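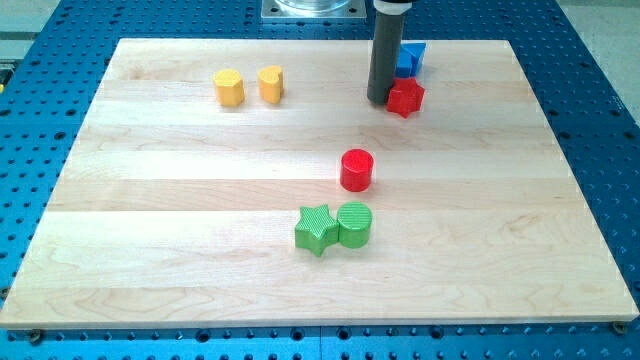

When can I apply for a Reception place for my child?

Applications open in the autumn of the year before your child starts and close in the middle of January. The portal shows the exact date once you have made an account. You can change your answers as often as you like until it closes, but press submit again each time or the old version will stand.

How many schools should I list?

Use every space on the form. Listing one school only does not improve your chances there. If that school is full and you have put nothing else, you will be offered whatever has room, and that could be two bus rides away.

Do schools see where I ranked them?

No. The school gets your child's details and sorts all its applicants by its own rules. The order matters only if more than one school could take you, in which case you are offered the highest.

We live close to Palacios Primary. Are we certain of a place?

Living close helps but is no promise. Looked-after children and brothers and sisters come first, and distance is measured after that. In the last round the furthest child admitted on distance lived 800 metres from the gate. The year before it was further. It depends on how many siblings there are, and the school cannot tell you that in advance.

How is the distance measured?

In a straight line from your front door to the main gate. For Palacios that means the gate on Kokness Road and not the one by the playing field. Flats are measured from the shared entrance.
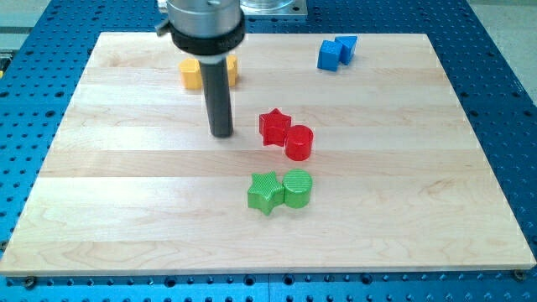

If you think your measurement is wrong, ask for it in writing before offer day. It is much harder to get it looked at afterwards.

What happens if we move house?

Tell admissions straight away and send a signed tenancy agreement or proof of exchange. An address you are hoping to move to doesn't count. If you move after the deadline, your old address will normally be used for the first round and your new one for the waiting list.

We were not offered any of our choices. What now?

Accept the place you have been given. Accepting it doesn't affect waiting lists or an appeal, and refusing it may leave you with nothing. Then ask to be added to the list for each school you still want. Lists move most between offer day and the end of the summer term. They are kept in admissions order, so you can go down as well as up.

Is an appeal worth making for an infant class?

Infant classes are limited by law to 30 children per teacher, so the grounds are narrow. A panel will mostly look at whether a mistake was made with your application. Plundov Infants had 2 appeals last year and neither was upheld.

Comments

Elvia Bautista
We were number 55 on the list for Skumia Juniors in March and I had given up on it. Got the call in the second week of the summer holidays. Had already bought the other uniform.

Damián Ayala
Does the sibling rule cover stepchildren at the same address?

Maricruz Medrano
Damián, it did for us, but they wanted proof that both lived at the address full time.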